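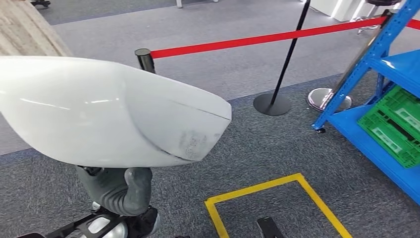

Rope, Tape, Steel
Normunds Lill sets up a trade floor in Cinevville, and the tape comes first

By the time I find the right hall, Normunds Lill is on his knees with a roll of yellow tape between his teeth. Doesn't get up. Waves.

Carpet, rope posts, tables. That's the job. He's been doing floors for Kütt since leaving the furniture business in Preltdale, and he has views on all of it. Posts especially. Black ones with a red belt for the line people shouldn't cross, chrome ones for when a client wants to feel fancy. "Chrome shows every thumb," he says. He brings it anyway.

The bases are what matter. A light post walks. Somebody leans, somebody's bag catches, and by lunch your nice straight line is a banana. On carpet you want a heavy round base, flat, no wobble. He kicks one to show me. It stays put. He looks pleased.

Then the tables, and here he gets fussy. Stainless steel, same as you'd find in the back of a restaurant. Wipes clean in 2 minutes, takes a hubcap or a soup pot without complaint. Terrible under hall lights though, glare everywhere, which is one reason he likes the tape.

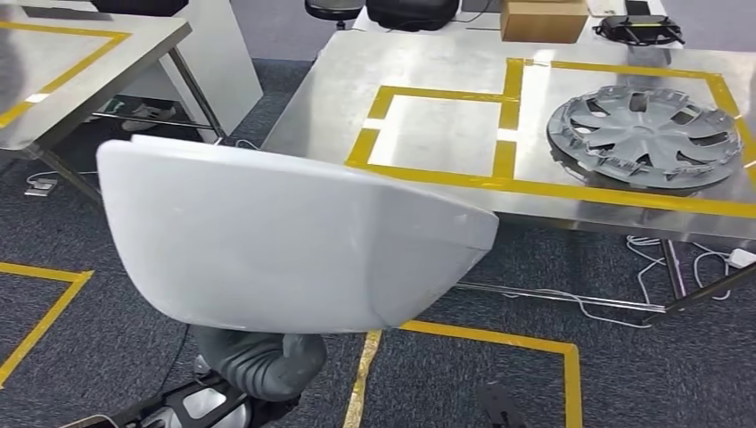

Two boxes side by side, one shared line down the middle. Saves tape, and it looks like somebody meant it. Lill wants corners that meet clean, no tails. Press with a thumbnail, then a rag. If it lifts, pull the whole strip and start over, dont patch. I watched a crew at Horevach patch for a whole afternoon last November. Ugly.

Cables he saves for last and hates. White cord on dark carpet, always some extra loops around a table leg. His fix is a hook under the crossbar. His other fix is shorter cords, which noone ever orders.

And the cardboard box. Every floor has one, sitting out on a table, flaps up. Tape ends, adapters, somebody's lunch. "You hide it at 8," Lill says. "Before 8 it's the most useful thing in the room." Fair enough. I put my coffee lid in it.
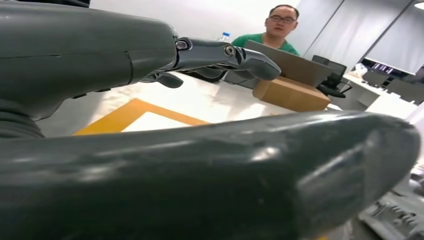

What to Pack

Yellow tape, more than you think. One roll went before we'd finished talking.
Rags, dry ones.
Hooks for under the table.
Short cords, if you can get them.
A box with flaps. Any box.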